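Semaan bedroom basket - setting up and first use

1. Wipe the basket with a damp cloth and let it dry.

2. Choose a low, steady surface within arm's reach of the bed.

3. Pick up any stray cloths and shake them out well - it makes folding so much nicer! 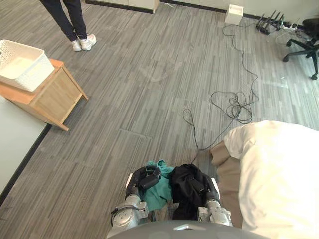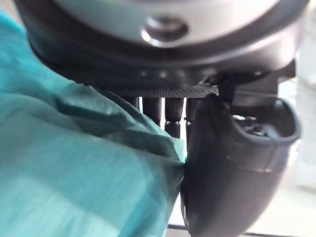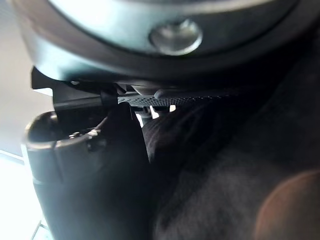
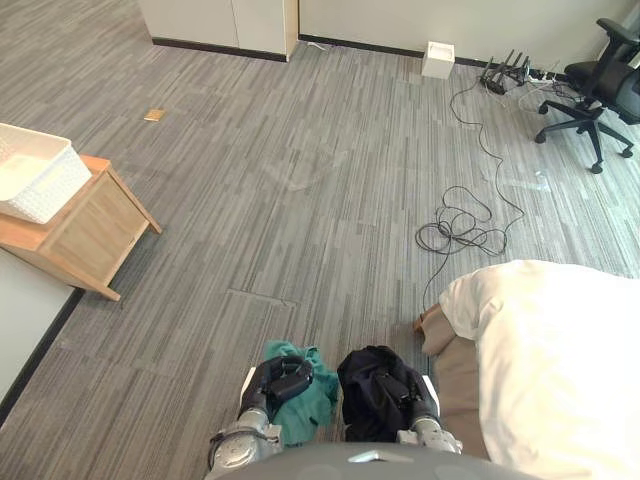 4. Fill the basket lightly, up to 12 small cloths. The teal-green one and the black one are best kept in separate piles until you know the dark dye has settled, and the basket can stay on the wooden side table while you sort.

Caution: keep cables off the walkway.

Note: spare liners are sold by Mondholm.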